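Home | Forums | Kitchen & Pantry | New Posts | Search | Log In

Clear bins for instant noodles - worth it or just more plastic?

grannysquare_23

Ok so I finally gave in and started sorting the noodle packets.
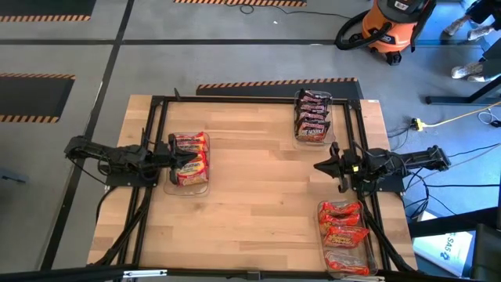 Clear bins, one flavor per bin, packets overlapping in a row so I can flip through them like old records. Before this they all lived in one deep drawer in our place in Plarkbridge and every time I wanted a specific one I had to dig down to the bottom and crunch half of them on the way. The red and yellow Maruchan-looking ones go in one bin and the spicy black ones in another, and my kids can grab their own lunch without asking me where anything is (bliss!!).

My question is for people who have done this a while. Do you stand them up or lay them overlapping? And do you leave a gap at the front of the bin or stuff it full? I keep wanting to fill it.

---

pantrymoth

Leave the gap. I used to pack mine tight and you can't get your fingers in to pull the first one, so you yank it and the corner tears and then you have seasoning dust in the bin forever. Ask me how I know.

Also standing up only works if the bin is full or nearly full. As soon as you eat 2 or 3 the rest slump over anyway.

---

ohio_ladle

I'm going to be the grump. They come in a multipack. The multipack is already a container. I cut the end off the plastic, stick it on the shelf, done. What are you getting for the price of the bins?

---

grannysquare_23

Well the multipack slides all over the place, for one. And I buy singles from the Asian grocery too, those don't come in a multipack. But I hear you, the bins weren't nothing. I got mine at Entwistle when they were clearing out the kitchen aisle in November.

---

DiltlowDad

Team bin. We have the Wavden ones with the little lip and they've been great. The clear part matters more than I thought it would - my wife bought solid white ones first and we ended up with two bins of the same chicken flavor and none of the shrimp, just because you couldn't see in.

One thing, put the oldest at the front when you restock. Instant noodles keep a long time but the oil in them does go stale and you'll taste it.

---

ohio_ladle

If your noodles are sitting long enough to go stale you bought too many noodles.

---

DiltlowDad

You have not met a warehouse club coupon.

---

brothandbones

I disagree about one flavor per bin. I tried it and ended up with a bin for one lonely packet of miso. Now I sort by spicy / not spicy and that's it. Takes way less room and the kids still know which ones to stay away from.

Bin size is the other thing. Measure the packet first! I bought mine by eye and the square packets were a hair too wide, so they only go in bent. They're holding tea bags now.

---

grannysquare_23

Spicy / not spicy is smart, I might steal that for the overflow. Going to try leaving the gap too. I'll report back when the shelf is done, there's still a whole bag of rice noodles I haven't figured out.

---

2,442 views | 23 likes | Share this thread

Comments from readers

soupweather: I use a magazine file laid on its side. Cheap and it fits the square ones perfectly.

tinyshelf: Does anyone do this with the cup kind? They take up my whole cabinet.

pantrymoth: @tinyshelf top of the fridge, no bin, good luck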